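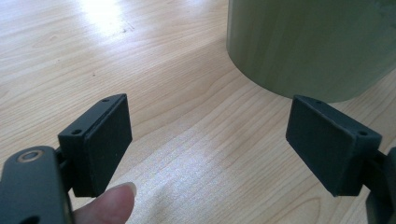
Does a table really need oiling twice a year, one of our members asked me last month, and who on earth has the time? Fair question! My answer was yes, it does, and I'd like to find a few people who do have the time, which brings me to this call.

I run the Gindia workroom, a shared space with long wooden tables that get used for sewing, board games, homework, model trains and one very serious dumpling club. We have 9 big tables and they all take a beating. Rings from mugs, glue, pen marks, the odd scorch from a craft iron. In February we're closing the room in the evenings for a couple of weeks and giving every top a proper going-over, and I'm looking for people to join in and learn how it's done.

You don't need any woodworking background. If you can wipe down a kitchen counter without getting bored, you're most of the way there. I'll show you how to read the grain and sand along it (never across, please, I've spent whole weekends fixing that), how to lift a water mark, and how to put oil on thin enough that it doesn't go sticky. Thin is the hard part. Everybody pours too much the first time, me included.

What an evening looks like

We start at 6 p.m. and stop at 9, with a break for soup somewhere in the middle. You'll work in pairs, two people to a table. The first evenings are cleaning and sanding, and they're dusty, so wear something you don't love. After that it's oiling, wiping back, waiting, and oiling again – plenty of time to chat while you wait. Masks, gloves, rags and sandpaper are all on us. If you have a favorite sanding block, bring it along and write your name on it.

What I'm asking from you

Come to at least 2 evenings, so you get to do some sanding and some oiling. Be 16 or older. Tell me ahead of time if you have a nut allergy, as one of the oils we use is walnut, and I can put you on a table that gets the other one. You'll be on your feet a lot, but I can set up a stool for anyone who wants to work sitting down, and the side door on Mwakalinga Lane has no steps.

What you get

I can't pay wages for this, but I can pay a little something: everyone who finishes their evenings gets $128 in workroom credit, good for table time, classes or the tool library. You also go home with a small tin of oil and enough know-how to rescue your own dining table. One person from last year's group has since redone her staircase, and I'm a bit jealous of it.

There's also one paid spot. I need a table lead for the full stretch, somebody who has finished wood before and doesn't mind repeating themselves. It pays $600 flat, and you'd help me set up, keep an eye on the drying times and deal with the oily rags (they go in a lidded metal can with water, every night, no exceptions).

How to sign up

Drop a note in the box by the Gindia front desk, or use the contact form on our site and put "tables" in the subject line. Tell me which evenings suit you and whether you're after the lead spot. For that one, add a few lines on things you've finished, and a photo or two if you have them. Spots are almost gone for the oiling evenings, but the sanding ones are wide open – come sand!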